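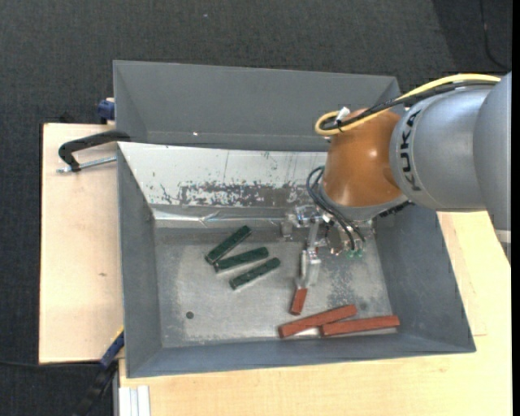
Against the Perfect Box

By Damian Kalinowski

When I moved into my apartment I owned seven plastic organizers with small compartments, and I could never find a screwdriver. Today I own one big metal bin, gray and ugly, and I find the screwdriver in a few seconds. I want to defend this bin, and the whole family of large open containers, against the people who sell us small ones.

The usual advice about tidying says that every object must have its own place. It sounds very reasonable. My neighbor in Sturkley, where I lived before, followed it with great discipline. She had a drawer for batteries, a drawer for string, and a narrow box only for things made of rubber. I admired this and I tried to copy it. For one month my shelves looked like a pharmacy. Then came January, and dark evenings, and I came home tired with a handful of things: a bulb, two hooks, the end of a roll of tape. Where does the end of a roll of tape live? I did not know, so I put it on the windowsill. After some weeks everything lived on the windowsill.

I think the mistake is in who does the work, and when. A system with many compartments asks you to make a decision every time you put something away. A big bin asks you to make it only when you take something out. Most objects in a house are put away often and looked for rarely. I have a bag of wall plugs which I needed one time in three years. Why should I classify it?

People object that a big bin becomes a pile. Yes, it does, and I accept the pile. But a pile of moderate depth, in a wide container with straight walls, can be read by the eye very fast. The important word is depth. If you can lay your arm in it and still touch the floor of the bin with your fingers, you will find what you need. If you must dig to the elbow through three layers, you have bought a bin that is too narrow and too tall, or you own too much. Mine is wide. I do not let the things come higher than half of the wall, and when they do, I go through them with a cup of tea and throw some away.

The material also matters, at least for me. I had before a soft fabric basket from Bresum, quite pretty, with handles. It collapsed on one side as soon as it held something heavy, and small screws went into the seams and stayed there. Metal does not collapse. It makes a terrible noise when you drop a hammer into it -- my wife asks me not to tidy after nine in the evening -- but you can turn it over, wipe it with a cloth, and it is the same bin as before.

I would also say a word for the table under it. A bin on the floor is a bin you kick, and later a bin you ignore. When I finally put mine on a table, at the height of my belt, I began to use it in a different way. I could stand straight, look in from above, and use both hands. This small change did more for the order in my home than any labels, and I had bought the expensive labels, from Petkov, with a little machine to print them.

There are exceptions and I don't want to hide them. Medicines need their own place, and so do documents and everything sharp. In my kitchen the knives are in a block and the spices stand in a row. My cousin in Narach repairs watches, and if somebody gave him my bin he would cry. For work with tiny parts, or for anything which can hurt a child, please use compartments with lids.

But for the rest of it, the cords and brackets and half-used glue, I believe we are too ambitious. We organize our homes for a guest who will open the cupboard and be impressed. In all my years I had one such guest, my mother-in-law, and she looked at the compartments and asked where I keep the screwdriver. I had to go and look on the windowsill.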